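I keep getting the same handful of questions about Stono in my inbox and on the forum, so I've put the answers in one place. I'm one of two people making it (the other is Édgar Urrego, who does all the music and half the level design), so please be patient if yours isn't on the list yet!

Last updated 25 Apr 2018

## The game

**What kind of game is it?**

A slow trading game with boats. You run a small ferry between islands, pick up cargo and gossip, and try to keep the engine alive. There's no combat. I tried adding pirates once and hated every minute of it.

**Is it free?**

The base game is, yes. The Brader expansion costs money and adds 8 islands, a bigger hold and the fog season.

**How long does it take to finish?**

Most testers see the ending in a weekend or two. Dalal Smadi, who tests every build for us, has 371 hours in and still won't talk to the lighthouse keeper.

## Saves and updates

**Will my old save work after the September update?**

It should, as long as you've opened it at least once in the current version. Make a copy of the save folder first anyway — I've broken saves before and I felt terrible for a week.

**Can I move my save to another computer?**

Copy the whole folder, including the small file called "harbor". Without that one the game thinks you're a new captain and hands you the starter boat.

**Why did my cargo limit drop to 70?**

You probably swapped to the Boersma hull. It's fast, but it carries less. Swap back at any shipyard and your old limit returns.

## Making the game

**Do you plan things out or just wing it?**

Bit of both. Dialogue goes straight into the editor (there are 238 conversations now, yikes), but trade routes I like to sketch by hand, with big arrows everywhere, and then Édgar tells me which ones are boring.

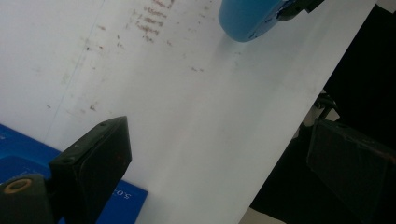

*White sheet, faint reddish-brown marks*

**Will there be multiplayer?**

No plans. I know, I know! Two-player ferries sound great and I'd have to rewrite nearly everything to get them.

**Can I make mods or translations?**

Please do! Lizeth Ríos did the Spanish text and wrote a guide to the text files, pinned on the forum. Mods are fine too, just don't sell them.

**Is Holico ever coming back?**

The fishing minigame? Yes, as an option in the harbor menu. No date yet.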